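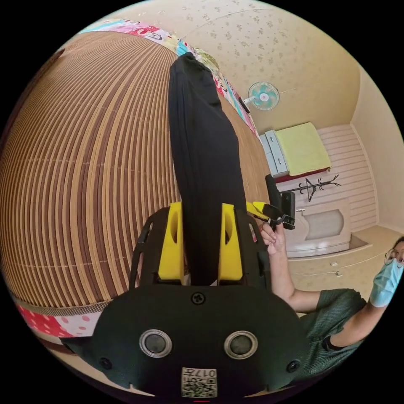 Sunitz hand gripper, yellow fingers closed on a length of black cloth.

Sunitz Hand Gripper – servicing, spares and setup

In stock. Spares in stock too, except the left side bracket, back in January.

Same handheld unit we've sold for a while, new strap. Works by hand, trigger in the handle, fingers close parallel. Used for recording household handling work – clothes, bedding, kitchen bits – so the arm people have something to train from. If you're buying your first one, read the setup part before you ring us. If you've already got one and it's gone sloppy, skip to Fingers.

What's in the box

Gripper, fingers fitted
Handle and strap
Spare pair of finger pads
Crosshead driver (a proper one, use it)
Small bag of plate screws
Setup card

Cable not included. Any decent data cable will do but not the charge-only sort. We get a call a week about this.

Setting up a new unit

Strap first. Hand through, thumb on the bar, strap snug over the fingers. Should stay on if you open your hand. Too tight and people's grip goes after half an hour and the recordings get lazy. Too loose and the whole front end droops.

Then fingers. Open fully, close fully, watch them meet. They should meet along the whole face, top and bottom together. If the tips touch first the linkage is out – see below. Don't bend anything.

Wipe the two round ports on the front plate. Lens cloth, dry. No kitchen spray, no alcohol wipes, the coating goes cloudy and that's a new plate.

Then zero it. Fingers shut on nothing, hold the trigger for 4 seconds, let go. Light goes steady. Open all the way, same again. Done. Do this every time it comes out of the case, not just the first time. The zero drifts a bit in a cold van.

Last, check the number on the label matches the number in your log. Sounds daft. If you run several units and swap them about at lunch you'll end up with one unit's zero on another unit's data, and it takes an age to unpick.

First job

Start on cloth. Something plain, trousers or a long bit of fabric, laid out flat on whatever you've got. Pick up by the end, lift, lay down. If it slips, dont squeeze harder, go back and look at the pads. Cloth shows up a bad pair of pads quicker than anything hard will. A mug will sit happily in worn pads for weeks.

Dark cloth needs a bit more light than you think. Put the big light on.

Fingers

These are the wearing part. Change the pads every 2,000 closes, or sooner if they've gone shiny. The count is in the menu under Service. It doesn't reset itself, you have to do it. Write it down as well.

To change pads:

Power off. Unplug, don't just press the button.
Open the fingers all the way by hand. Slow. If it's stiff, stop.
Peel the old pad from the tip end.
Clean off the glue with a dry cloth and a thumbnail. A blade will mark the finger and then the new pad never sits flat.
New pad on, line up the bottom edge, press from the bottom upwards.
Leave it closed on a bit of card for an hour.

To change a whole finger it's the screw at the base, behind the bracket. Swap both at once. An old one and a new one together never close square, we've tried. The Neagu fingers fit as well if you've got some left over, a bit shorter, same fixing. You'll need to zero again and tell the software which set you're on.

Fluff. Gets everywhere. Towels are the worst, then anything fleecy. It packs in behind the linkage and you get a soft spot halfway through the close. Little paintbrush, dry, every evening. Tweezers for the long threads. Don't use canned air, it drives the fluff further in and then Bogdan has to strip the lot.

Linkage

The small yellow links beside the fingers. Each one should wiggle a hair and no more. Check with the power off, finger and thumb.

Tips meet first: links too tight. Back off a quarter turn each side, try again.
Base meets first: the opposite.
Click on opening: dry pin. One drop of the light oil, wipe it, open and close twenty times, wipe it again. One drop. Oil on the pads means new pads.
Grinding: stop. Send it in.
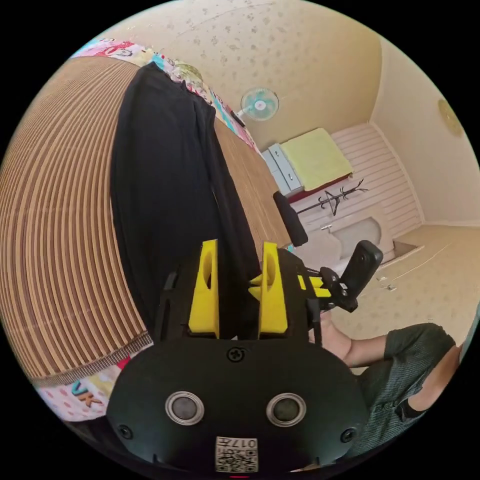
Most of the wear we see back at the bench comes from how it's held, more than what's picked up. People sitting down tend to rest the handle on a knee and steer from the wrist, and all the side load goes through the one bracket. Fine for a few minutes. All day and the bracket screws work loose. So nip them up at the end of every shift – snug, not tight, they go into a soft insert and it will strip. Alina Anghel wrote the setup card and wanted this in capitals. It's not in capitals, but do it.

Side mount

Holds the handle off to the right of the body. Left hand version can be ordered, same price, allow a bit longer. If it creaks, take the strap off, look for a hairline crack where the paddle meets the arm. Crack means replace. Don't glue it. We had one come back from Clindach with glue all through the pivot, nice neat job too, scrap.

Straps are washable. Cool, no softener, dry it flat. Buy a second one if more than one person uses the unit.

Front plate

Crosshead screw top centre, one each side lower down. Top one out last, in first. There's a ribbon behind the plate so don't yank it, lower it towards you and it'll hang. Ribbon clip is a flip-up type. People pull it. Please don't pull it.

Leave the label where it is. Software reads the code when you register the unit and a replacement label is a form and a wait. If it's lifting at a corner press it back down, no tape over the top.

Battery and heat

Runs a morning on a charge if you let it sleep between takes. Gets warm round the back, that's normal. Too warm to hold comfortably isn't, switch off and give us a ring. Store it half charged if it's going in a cupboard for a while.

Faults we can fix over the phone

Light blinks, won't zero: fluff in the fingers nine times out of ten. Brush, try again.
Records but no finger position: wrong finger set picked in the menu.
Drops out when you move: cable. Try another before anything else. Then check the strain relief clip is actaully done up.
Picture soft on one side: greasy port. Dry cloth.
Trigger sticky: hand cream, usually. Damp cloth round the edge, let it dry.

Faults we can't

Dropped on a hard floor and now closes crooked. Anything wet inside. Stripped inserts. Send it in the case, with the handle off, and put a note in saying what it was doing when it went wrong. "Broken" on a sticky note doesn't help much.

Repairs

Done in-house at Cukton by Bogdan Lazăr. Bench turnaround is 3 working days once it's arrived, longer if it needs a bracket at the moment. You get it back zeroed, with new pads on and the old ones in a bag so you can see the wear. No loan units just now, sorry, all out.

Service kit (pads, pins, oil, brush, plate screws) is the one to have on the shelf. One kit per unit per season is plenty for clothes work. Kitchen work gets through pads faster, order two.

Spec, short version

Weight with handle: 800 g
Grip: parallel, hand trigger
Fingers: yellow, swappable, pads replaceable
Fixings: crosshead throughout
Warranty: a year, pads and straps not covered

Ordering

Use the form, put the unit number from the label in the notes if it's spares – the older bracket has different hole spacing and we can only tell from the number. Phone is quicker before 10am. After that Bogdan's on the bench and it goes to voicemail.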